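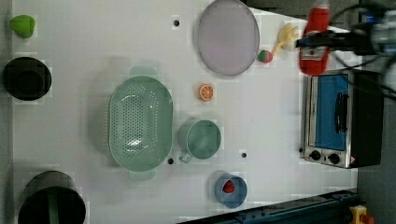
Play food

Play food is a group of toys made to look like fruit, vegetables, prepared dishes and packaged groceries. It is used by children in pretend cooking, shopping and serving, usually together with toy or real kitchenware such as plates, cups, pots and colanders. It is sold loose, in baskets or as part of a play kitchen.

Types

Whole fruit and vegetables are the most common pieces. Strawberries, peppers and citrus fruit are often chosen for their strong colors and simple outlines. Citrus is also made as halves or slices, with the segments marked in orange or yellow and the rind in a contrasting color. Some makers sell cut pieces that join with hook-and-loop dots and can be pulled apart with a toy knife.

Containers form a second group. The squeeze bottle is a familiar one – red for ketchup, yellow for mustard – and may be a toy or an empty household bottle that has been washed out.

Materials

Older pieces were made of painted wood, wax or papier-mâché. Molded plastic is now usual, either hollow and thin-walled or solid. Felt and crocheted food is mostly homemade. Hollow pieces dent easily and can trap water if washed in a sink.

Kitchenware

Sets are often filled out with full-size items in light plastic, including mugs, oval plates and spatulas. A colander is useful as a bowl, a strainer and a carrying basket. Small appliances such as toaster ovens appear as toys with turning knobs. Real appliances, even unplugged, have glass doors and heavy bodies and are generally kept out of children's play.

Collections

The Branmont toy library lists 623 pieces of play food, of which 39 are wooden. Its catalog was drawn up by Serpil Işık and Aiguo Wei, who sorted the pieces by food rather than by maker. Unmarked plastic fruit is entered under "general produce".

Safety and care

Small pieces are a choking hazard for children under three. Plastic food is cleaned with warm soapy water and air-dried; wooden food is wiped with a damp cloth.

See also

Play kitchen
Toy tea set
Food model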